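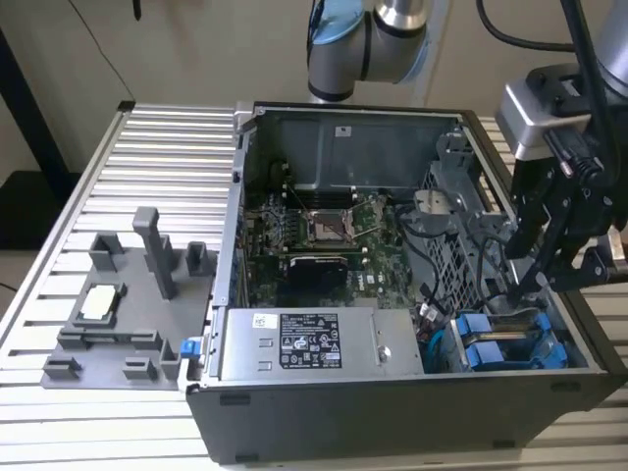 I-hsuan Shek says the second verse is the one to worry about, and I'd like to know if other people agree before I pay for anything.

I sing on a single that a friend produced, and we want it out in June. The hook is ours. The second verse, though, takes four bars of melody from an old highlife record and puts new words on them. We didn't sample the recording, I sang it myself. Tetico, the small label that put out the old record, doesn't answer email. Do I need permission from the label, from the songwriter, or from both? And can we upload through Trakeo while we wait?

Posted 29 March 2025

Attila Magyar
You need the songwriter, or whoever publishes the song now. The label normally owns the recording, and you didn't use the recording, so Tetico may have no say at all unless it also handles the publishing. Look at the credits on the sleeve and search the writer's name with the performing rights society in that country.

New words over an existing melody count as a changed version in most places. The ordinary cover license usually won't do for that – you have to ask, and they can say no or ask for a share of the song. Get the split in writing with everyone's full name on it.

I'd wait with the upload. Distributors make you tick a box saying you have all the rights, and if a claim comes in later the track can be pulled and the money held.

Voneck
four bars is fine, everybody does it

Tsai
Four bars is not a safe number. There isn't one. I had a song taken down over a shorter bit than that, after it had 312 plays, and it took 28 days to get it back up. The writer's daughter wanted 20 percent and a credit, and we agreed to it. She was nice about it, but I would have preferred to ask first. If you can't find the writer by the end of the month before release, sing a different tune in that verse and keep the old one for later.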